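I've been selling the Doltinier pill organizer in my little shop for nine months now, and it's the only thing on these shelves I bought for myself first. My headaches came with three different prescriptions, all on different schedules, and I was forever standing in the kitchen wondering if I'd already taken the noon one.

## Doltinier Weekly Organizer, by Nilleditz

So what do you get? A tray with 28 compartments, four for each day, and every day lifts out by itself so you can drop it in a bag. The lids click shut (you can hear it, which I love!) and they open with one thumb. My hands are stiff in the morning and I still manage fine.

- Weight: 224 grams, empty
- Lid colors: gray or blue
- Washing: top rack, lids open
- In the box: tray, seven day strips, one sheet of stick-on labels

Big fish oil capsules fit, but only some 6 to a compartment – if you take a lot of supplements, look at the Zalent instead, it's deeper and a bit uglier. Please ask your pharmacist before you move anything out of its original bottle. A few tablets don't like air, and mine caught one I would've gotten wrong. Also, the lids are not childproof, so keep it up high.

Orders in by 9 in the morning go out the same day. Gray is back in August. Replacement strips are under Vieira, which is the old name for the same line, and they still fit.
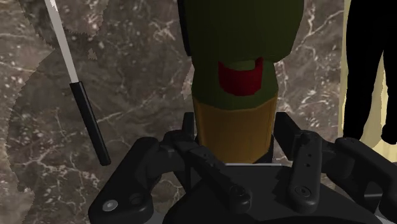
Lucimara Queiroz: Do the replacement strips come with the labels too, or do I order those separately? Mine peeled off after a couple of washes, but the lids still close nice and tight.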